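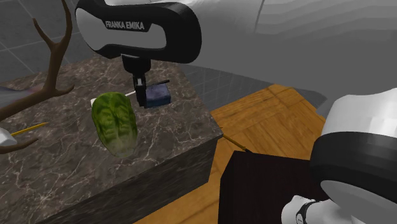 ## The Lettuce Shift

At Grikholm, which packs salad boxes for offices, the newest hire rehearses in a simulator. The room there has a marble tabletop, a herringbone floor and an antler, a standard of decor the real packing hall has yet to reach. A Franka Emika arm reaches down between a head of green lettuce and a small dark blue box, and takes its time.

Saodah Manurung packed by hand for six years. Now she reviews the arm's practice runs and marks the bad ones. "I used to go home with sore wrists," she says. "Now it's my eyes."

The target is 1000 clean runs by February. Her colleague Lợi Cao, who still packs, has asked whether he gets a practice room too. Management is looking into it. In the meantime his job title has changed to "process partner," his pay hasn't, and the lettuce still arrives at six.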